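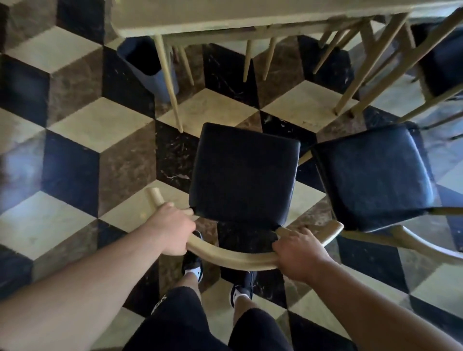 # Zwischenbericht Nachbarschaftstisch Flerkham

Berichtszeitraum: April bis Juli
Zuwendungsgeber: Donent, Programmlinie Quartier
Verfasst von: Linnea Nordin, Projektleitung

## Stand des Vorhabens

Der gemeinsame Mittagstisch läuft seit Mitte April jeden Donnerstag. Gekocht wird ab 9 Uhr, das Essen beginnt um 12 Uhr. Im Antrag waren zwei Termine pro Woche vorgesehen. Den zweiten haben wir auf den Herbst verschoben, weil die Küchenleitung erst im Mai besetzt werden konnte und die Einarbeitung länger gedauert hat als geplant. Die Verschiebung wurde der Programmlinie im Juni schriftlich mitgeteilt.

Das Angebot richtet sich weiterhin vor allem an ältere Alleinstehende aus den Straßen nördlich der Bahn. Neu hinzugekommen sind Eltern in Elternzeit, die wir im Antrag nicht als Zielgruppe genannt hatten. Wir möchten das so lassen. Die Mischung bringt Gespräche in Gang, und einige der Älteren kommen inzwischen schon am Vormittag zum Gemüseputzen.

## Einkauf und Speiseplan

Obst und Gemüse beziehen wir vom Hof Krūmiņa, Trockenwaren über die Einkaufsgemeinschaft Plimasero. Der Hof liefert am Vortag bis 15 Uhr. Zwei Lieferungen im Mai kamen zu spät, danach wurde der Abholweg geändert, und seitdem gab es keine Ausfälle mehr.

Der Speiseplan wird jeweils für einen Monat festgelegt. Es gibt eine Suppe, ein Hauptgericht ohne Fleisch und einen einfachen Nachtisch. Linsen und Eintöpfe werden gut angenommen, Aufläufe weniger, auch wegen der langen Garzeit in dem kleinen Ofen. Der Wunsch nach Fisch wurde mehrfach geäußert. Mit dem jetzigen Lebensmittelbudget ist das höchstens einmal im Monat möglich. 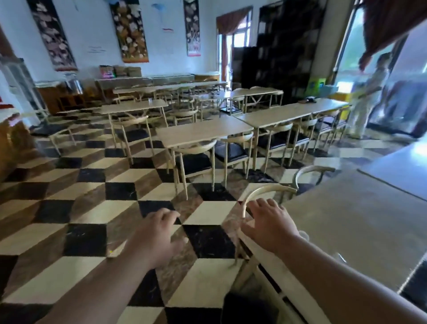
Beim Preis pro Mahlzeit sind wir bei der freiwilligen Kasse geblieben. Der Erlös deckt mehr als 60 Prozent der Lebensmittelkosten. Im Antrag hatten wir die Hälfte angesetzt. Den Überschuss verwenden wir nach Rücksprache für Gewürze, Öl und Kaffee, die bisher zu knapp kalkuliert waren.

## Personal und Schulung

Die Küchenleitung ist mit 15 Wochenstunden angestellt. Die Hygienebelehrung haben alle Mitkochenden bis Ende Mai abgeschlossen. Eine Auffrischung zum Thema Allergene steht noch aus, der Termin ist für September angefragt. Bis dahin werden die Allergene auf der Tafel am Eingang und zusätzlich im Rezeptordner vermerkt.

## Abweichungen vom Finanzplan

- Personalkosten: niedriger als geplant, bedingt durch den späteren Beginn der Küchenleitung.
- Lebensmittel: im Plan.
- Druck und Werbung: überschritten. Die Handzettel mussten nach der Änderung der Anfangszeit neu gedruckt werden.
- Geräte: Der zweite Suppentopf ist bestellt, die Rechnung liegt noch nicht vor.

Wir bitten darum, den nicht verbrauchten Anteil der Personalmittel in das vierte Quartal übertragen zu dürfen. Er würde dort für den zweiten Wochentermin gebraucht.

## Nächste Schritte

Im August pausiert der Mittagstisch zwei Wochen. In dieser Zeit wird das Lager aufgeräumt und der Rezeptordner neu sortiert. Der zweite Termin soll im Oktober beginnen, voraussichtlich als Abendessen, weil dann auch Berufstätige kommen könnten. Die Absprache mit dem Hof über eine zweite Lieferung ist begonnen, eine Zusage haben wir noch nicht. Die Belegliste für den Berichtszeitraum wird getrennt eingereicht.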